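Speaker notes - Planning the equipment budget for a second robot bench
Talk for the August planning day. Slot after lunch, keep it moving.

Slide 1. Title
Say who I am and thank Ritu Dubey for the slot. Handout is at the door. Questions at the end unless something is plain wrong.

Slide 2. What we asked for last year
One arm, one gripper, one wrist camera. That was the whole request. It went through on the first try and it was too small. The arm price was right. Almost everything around the arm was missing.

Slide 3. What the quote left out
Go through the list slowly, people write this down.
Mounting plate and bolts.
Spare camera cable. We went through three.
Fingertip pads.
A proper table. We used an old one and it moved when the arm stopped short.
Lighting.
Training days. Viktória Fodor ran ours and she was not in the budget either. Her hours came out of another line.

Slide 4. Two quotes
Tondale and Rullton. Tondale is cheaper up front and charges for every service visit. Rullton includes the first year of service and takes longer to deliver. Don't read the table out loud. Point at the service row and the delivery row and move on.
If someone asks about Safavi: they lease only, and we need to own the arm to change the end tooling. Attila Bodnár has the lease terms if anybody wants them.

Slide 5. Hours
We logged 307 hours on the bench. Pause here. Tamás Somogyi sorted them by task. Pick and place on a flat table took most of it. The fancy assembly task we used to sell the project in the first place took nine hours in total.
So buy for the flat table. The long-reach arm can wait.

Slide 6. The work itself
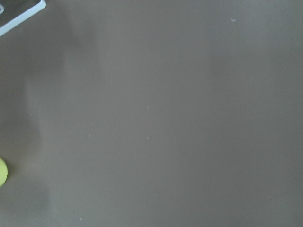 Vol. 3, p. 9

Wrist camera view over the table. Mostly plain gray surface, with the corner of a dark, light-rimmed object at top left and a bit of something round and yellow-green on the left side. Give them a few seconds to look.
Two budget points come off this slide. First, the camera. A close view takes in a small patch of table and things sit half outside it, so we want a second, fixed camera overhead. Put it in the main request, do not leave it for the extras line. Second, the surface. A matte gray top is what I want to price for the new bench. There are small pale specks on it, probably dust, so add cleaning supplies under consumables. It is a small number but it has to sit somewhere.

Slide 7. The request
One mid-reach arm, two cameras, table with a matte top, lights, spares for a year, training days as their own line. Software seats on Usus are already paid for, say so before someone asks.
Alasdair Moffat wants the spares split by quarter. Fine with me, the total is the same.

Slide 8. Dates
Quotes need to be signed before the new budget opens or both vendors will reprice. Installation on a Saturday so the other bench can keep running during the week - check building access first.

Questions. Send anything on service contracts to Attila.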